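Grey walls in a north-facing room, am I mad?

kerr_side_up
Right, so we've got the keys to the back room (was the in-laws' dumping ground, long story) and I want to go grey. All grey. My other half wants cream and says I'll be miserable by December. I'm more sold every time I think about it, but I'd like to hear from people who live with it.

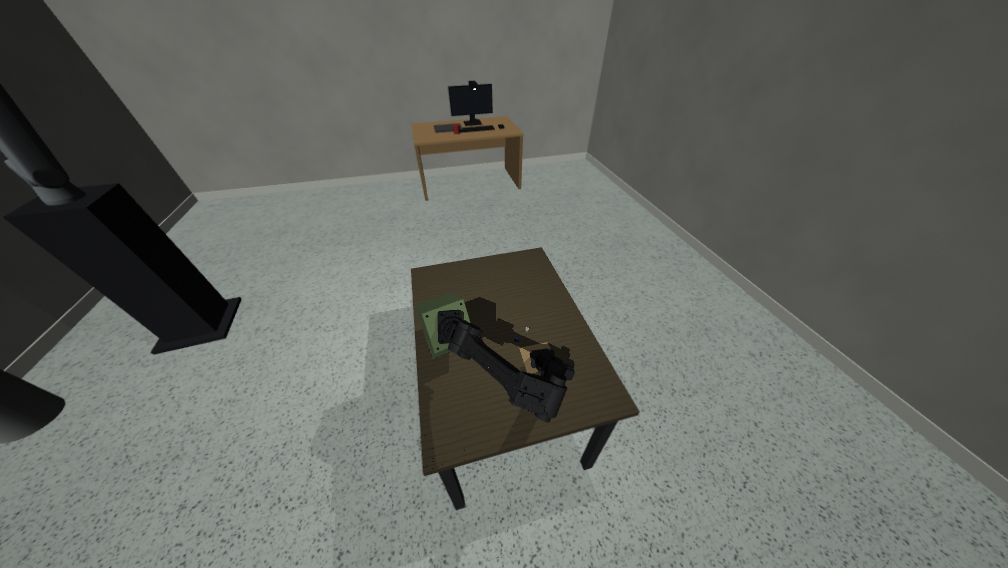
Darkest grey on the left wall, speckled floor, light grey baseboard at the back.

The window looks north over next door's garage, so we never get proper sun in there. Budget for paint and bits is 290 quid and I've got to get a new blind out of that too.

tealeaf_annie
I did my north-facing bedroom grey and repainted it inside a year. It looked gorgeous on the card and then went blue on the wall, like properly blue, like sleeping in a fridge. If you go grey you want one with a bit of brown or yellow in it. Ask for a warm one and then paint a big bit of lining paper and move it about the room for a few days. Don't do the little squares on the wall, you can't see past the old colour.

Mossop
Disagree with Annie a bit. Cold rooms stay cold whatever you do, so you may as well lean into it. Mine is nearly black and it's the nicest room in the house after tea with the lamps on. The trouble comes when people pick a pale grey and hope it'll bounce light about. There's no light to bounce!

tealeaf_annie
You work nights Mossop, you never see that room in daylight.

Mossop
Fair.

lensa_b
I'm with your other half, sorry. We had cream in our last place and it was lovely even in the worst of the winter. Grey had its moment. Also what's the woodwork going to be? If the skirting's a lighter grey you'll need to keep it clean, ours showed every bump from the hoover.
Lensa Beyene (the one who asked about the leaky sash last month, it's fixed, thanks all)

kerr_side_up
Skirting is going lighter than the walls, yes. I do like that it gives you an edge. I hadn't thought about the hoover, we've got one of those heavy old ones that goes where it wants.

Has anyone used Vostura? The chap in the shop was pushing the eggshell for woodwork and it's a fair bit dearer than the Geretti.

Wondimu Asfaw
I've used both. Vostura goes on better and you'll get away with 2 coats. Geretti took me 3 on the stairs and I still had brush marks on the spindles, though I was rushing to get it done before my mum came. For walls I wouldn't bother with either, get the trade tub and have it tinted. Do the ceiling first, let it go off overnight, and don't let anyone talk you into painting that the same grey as the walls unless you've got high ones.

Mossop
Paint the ceiling the same grey.

Wondimu Asfaw
Knew you'd say that.

tealeaf_annie
On bulbs, whatever colour you end up with, get the warm white ones. I had daylight bulbs in mine for the first couple of months and I reckon that was half of why I hated it.

kerr_side_up
Ooh, that's a good shout, I've got daylight ones in the hall and they do make everyone look poorly.

OK, plan is lining paper, one warm grey, one of Mossop's gloomy ones, and a cream so I can say I tried it. Going to pick up testers after work, the place by the station shuts at 5 so I'll have to leg it. Lensa, if the cream wins I'll let you know first.

lensa_b
It'll win. Get a matt one, the shiny ones show all the lumps in old plaster.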